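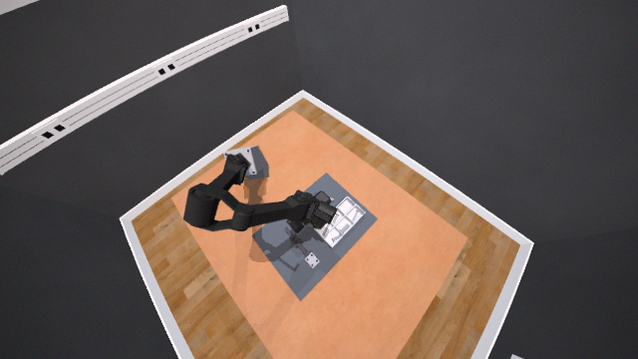
Lista de comprobación previa – célula simulada de clasificación, puesto Rokthorpe
Proyecto Nedelcu: evaluación de tareas domésticas y de taller
Revisión 3, julio
Inspección y comentarios: Akash Mittal

1. Base de montaje
Conforme. Fijada cerca del borde de la alfombrilla naranja. El modelo de colisión coincide con la malla visible.

2. Alcance del brazo
Conforme con reservas. El antebrazo pasa sobre el límite entre las dos alfombrillas sin contacto registrado. Con el codo tan bajo el margen es escaso; subir la altura mínima de paso en el planificador antes de la siguiente serie.

3. Pinza respecto a la bandeja
No conforme. En la vista superior oblicua el extremo de la pinza tapa la parte izquierda de la bandeja blanca. Un control visual desde ese único punto no permite dar por buena la colocación en los compartimentos ocultos. Añadir una segunda vista.

4. Bandeja compartimentada
Conforme. Está en diagonal sobre la alfombrilla azul grisácea y se acepta esa orientación. Queda una pieza gris estrecha en un compartimento del extremo inferior: anotar su posición inicial en el registro.

5. Placa blanca cuadrada
Pendiente. Aparece ligeramente girada. Falta decidir si el giro forma parte de la aleatorización o es un error de carga. Podton pide lo primero; la hoja de tarea no lo recoge.

6. Sombras
Conforme. La sombra del brazo cae sobre la parte izquierda de la alfombrilla azul grisácea. El detector de piezas oscuras debe probarse también en esa zona.

7. Límites del recinto
Conforme. Zócalo continuo en el tramo visible. Añadir paredes y zócalo a la lista de obstáculos.

8. Parada y reinicio
Conforme. Semilla 1121 reproducida 3 veces con idéntico estado inicial.

Comentarios
Se pregunta si la célula autoriza a pasar al banco físico de Imdale. Por ahora, no. Ordenar una bandeja con separadores es de lo más asequible que hay en un taller: huecos rígidos, posición conocida, piezas que no se deforman. Un cajón de cubiertos ya plantea otro problema – objetos encajados unos en otros, brillos, holguras variables – y no está cubierto por esta lista.

La serie prevista es de hasta 1000 episodios. No iniciarla con el punto 3 abierto. El punto 5 puede cerrarse por escrito, sin nueva inspección.

Resultado: apto para depuración, no apto para medida.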